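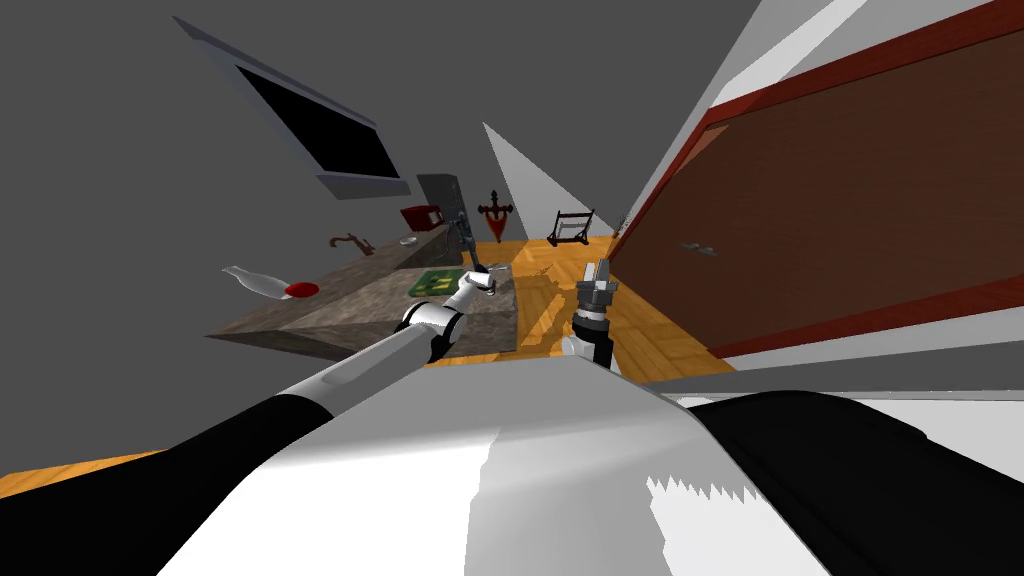 Simulated kitchen, both grippers empty, counter waiting to be cleared.

Filed under: Kitchen Tips > Counters & Clutter

Okay, so I have been reading about robots again (sorry, family) and I came away with a better way to clear my own counter. My friend Heidrun Steiner works on a project named Kaltix, where they teach a simulated two-armed robot to tidy a pretend kitchen, and she let me read the write-up over coffee. I understood maybe half of it, but that half was great!

They ran 2000 practice rounds of the same chore, with the stuff on the counter shuffled each time. In one batch the robot grabbed whatever was closest. In the other it had to look over the whole counter first, pick an order, and then start moving. The grab-the-closest batch finished the job in 581 rounds. I won't pretend I followed the tables for the second batch, but Heidrun says it did a lot better, and most of the gain came from dealing with tippy things early. A bottle lying on its side rolls when you bump it, and then you're chasing it, and so is the robot.

So I tried it at my house, and here's how I do it now.

Stand back before you touch anything. I give it one slow breath, hands off the counter.

Bottles first, especially any that are lying down. Cap them, stand them up, put them away.

Flat stuff next: lids, small plates, the placemat that never gets put back. I stack the lids in my left hand and carry them over in one trip.

Bowls and tongs after that. The tongs go inside the bowl and the bowl goes to the sink.

Leave the appliances where they are and wipe around them. The write-up treated anything heavy as furniture, and I love that. My toaster is furniture now!

One more thing I stole: the robot does better when it starts each round with both hands empty. I used to clean with my phone in one hand and wonder why it took forever. Phone goes on top of the fridge.

It's all simulation so far, and Heidrun is careful to say a real kitchen has crumbs and sticky spots that theirs doesn't. For sticky spots I still use a warm damp rag left on for 6 minutes, then a dry one.

Next week I'm doing the junk drawer, so send me your worst ones.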